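Bodwood Lets – moving in FAQ

Questions we get every June. Read these first pls, then ring.

When can I get the keys?
From 4 in the afternoon on your start date. Not before – cleaners are still in. Office is at 15 Skerkus Road, side door.

What's the door code?
Comes by text the night before. No text? Check we've got the right number for you.

Is bedding included?
No. Mattress protector yes, everything else no. Towels no. Same goes for washing powder, bin bags, loo roll.

Is there a washing machine?
Shared one in the basement at Jultus House, card operated. Dimitrov Court flats have their own. Don't leave washing in the drum overnight, it gets moved.

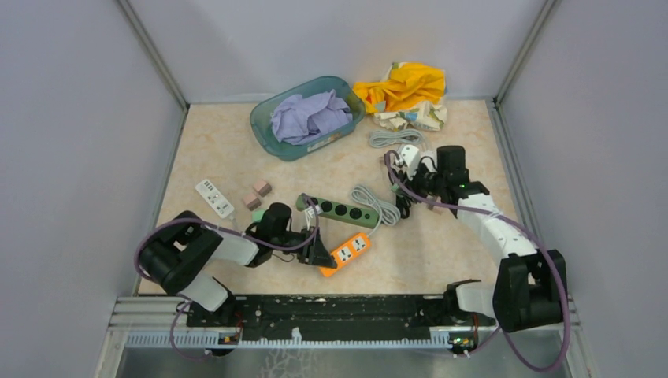 A basket with a crumpled cloth in it.

Can I paint?
Ask first, in writing. Usually yes if it goes back to white when you leave.

Who pays the council tax?
You do, unless the whole flat is full-time students. Send us the certificates adn we'll pass them on.

Can I use extension leads?
One per wall socket. Never plug one into another. No heaters on them, no kettles either.
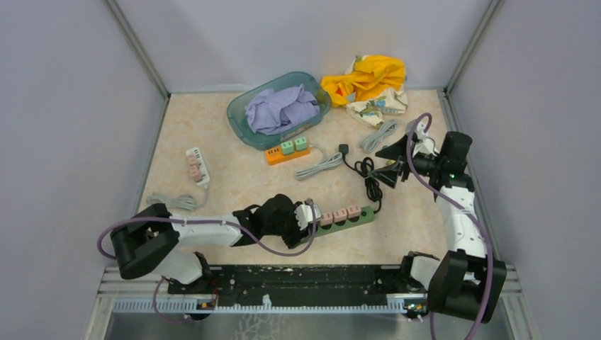

Power strip with three plug adapters.

Something's broken, who do I call?
Repairs line, option 16 if it's a leak. Everything else use the form – quote your flat number or it goes to the bottom of the pile.

Parking?
Permit only. Bay 123 is for visitors, two hours max.

Can I have a cat?
Depends on the flat. Ask before you sign, not afterwards.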